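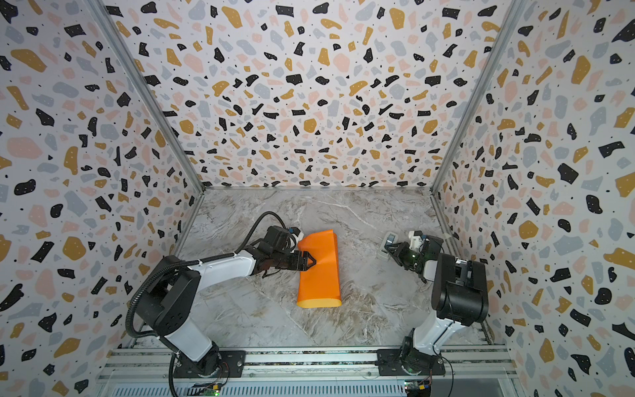
Figure 3. Orange piece lying lengthwise on the marble-patterned floor, upper end bent and slightly raised.

3.2 The sheet, the box and the table under them

I should start with the sheet, as it caused most of the arguments while we were planning this. Léonie wanted card. Card is well behaved, it takes a crease and keeps it, and every folding study I've read uses card or paper of some sort. I wanted something people would recognise from a gift shop, the thin shiny plastic kind of box that comes flat and has to be coaxed into shape, and which (if you've ever tried one on Christmas Eve) has opinions of its own. We settled on the Hisora blank, in orange, and ordered 200 of them through Ferraro so that we wouldn't have to change batch halfway.

The colour was Gyu-bin's choice and I was against it for a good month. My worry was glare. Orange plastic under a ceiling light throws bright streaks along every curve, and I thought we'd end up mistaking highlights for creases when we came to mark up the folds. In practice the opposite gave us trouble. The highlights are easy to learn, and they move when the sheet moves. What's hard is the very thin edge, where a single layer lets a little of the surface underneath show through and the outline goes soft just where you want to put your finger on it. We took to marking those stretches as "edge, unsure" and leaving them out of the length measurements altogether.

Now, what does a sheet like this do when it's picked up? We kept a running list of shapes and gave them names, mostly silly ones that have since stuck. A "ridge" is a tall rounded fold standing up from a pinch. A "pucker" is the patch of small wrinkles that appears to one side of a ridge when the material has nowhere else to go. A "tongue" is a broad flat flap that reaches away from the fold without taking much part in it.

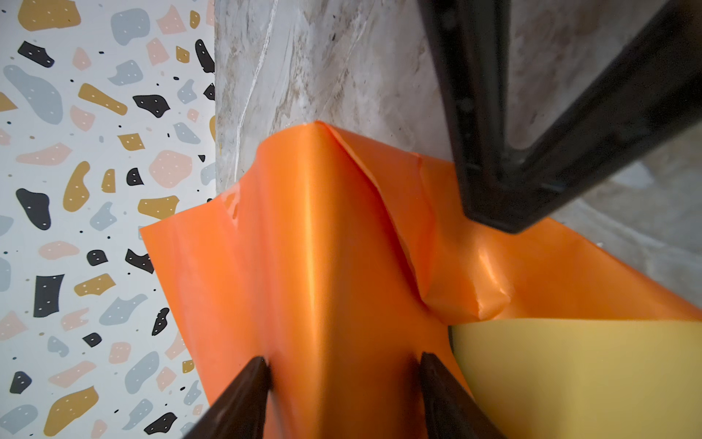
The ridge and the pucker turn up together so often that Ha-rang suggested we treat them as one thing. I resisted, and I'm glad I did. A ridge on its own is harmless and will lie down again if it's let go. A pucker is where a crease starts in the wrong place, and once a plastic blank has a crease in the wrong place it'll go back to that line every time it's bent near it. We coded them separately in all the material reported in Section 4, and anyone who'd like them joined up can do so from the table there.

Murach makes a similar split between folds that "travel" and folds that "sit", and I've borrowed the idea more or less whole. A sharp diagonal line where the sheet has bent over on itself is a sitting fold. It has a narrow dark look to it. The travelling ones are round, softer and brighter along the top, and they wander up and down the sheet as the grip changes. There's a muddy middle ground, of course, and Baldur and I disagreed on plenty of cases in it. Where we couldn't agree, A-yeong had the last word.

The surface matters more than I'd expected. Our first tries, back at the Wimbridge room, were on a plain white tabletop, and they were lovely to look at and rather useless, as no kitchen counter or shop bench is that tidy. So we went over to a marble pattern in greys and whites with brownish veins, and put a terrazzo print on the walls round it, all flecks of black and mustard and pale pink. It's a lot. Léonie said it was like working inside a 1980s ice cream parlour. But it gives you something to line things up against, and a vein that vanishes under a flap tells you straight away that the flap has shifted.
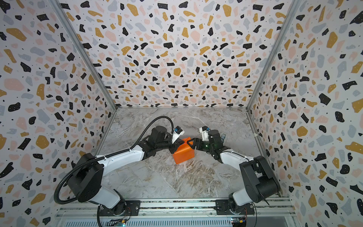
Figure 4. The bright orange box resting on the marble-patterned floor, with the terrazzo print on the three walls behind and beside it.

I get asked when a blank stops being a sheet and becomes a box, and it's a fair question! Our rule is simple enough. If the sides stand up and the thing has an inside, we call it a box, even if the lid flap is loose or one corner is sulking. If it only has folds, however many and however neat, it's still a sheet. There were 19 cases where we went back and changed our minds, nearly all of them blanks with three good sides and a fourth that had sprung flat again. We ended up counting those as sheets. Ha-rang still thinks they should be boxes, and the totals with her version of the rule are in the appendix.

Springing flat is the great nuisance of the material generally. The blank arrives with its score lines pressed in, and you'd think that would settle matters, but a scored line in thin plastic is more of a suggestion until it's been bent hard both ways. I did a dull Saturday of this by myself at the bench with 30 blanks, bending each line once, letting go and writing down what happened. The short scores at the corners mostly held. The long ones mostly opened again, and the longer the line the wider it opened. If you're setting up something like this yourself, I'd bend the long lines first and leave the corners for later.

Then there's tape. The Hisora box is meant to close by its own tabs, so strictly speaking no tape is needed, and our main count leaves it out. All the same, people at home do reach for it, and a small dispenser on the table is part of what a wrapping table looks like. We used a little white one with a blue roll in it, the sort you'd find in any desk drawer.
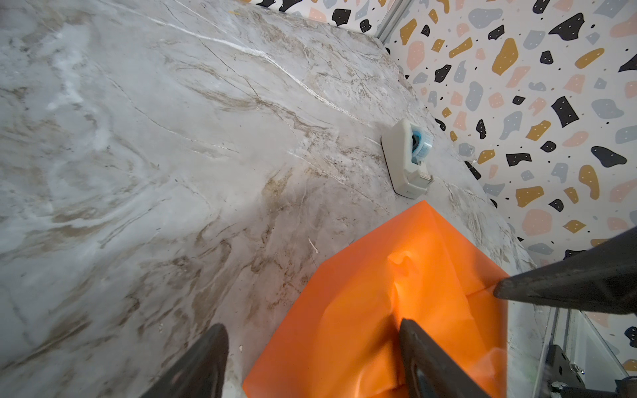

Having it near the wall suited us, as the middle of the table is where the sheet does its spreading and a tongue can take up a surprising amount of room. It also gave us a rough sense of scale when we were comparing one view with another, though I wouldn't want to hang a measurement on it, and we didn't.

One last thing on the blanks. We didn't reuse any that had picked up a sitting fold away from a score line, and 34 went in the recycling for that reason before the main count began. They were perfectly good orange plastic and I felt bad about it, but a sheet with a memory would've muddled everything in the next section, where order of folding is what we compare.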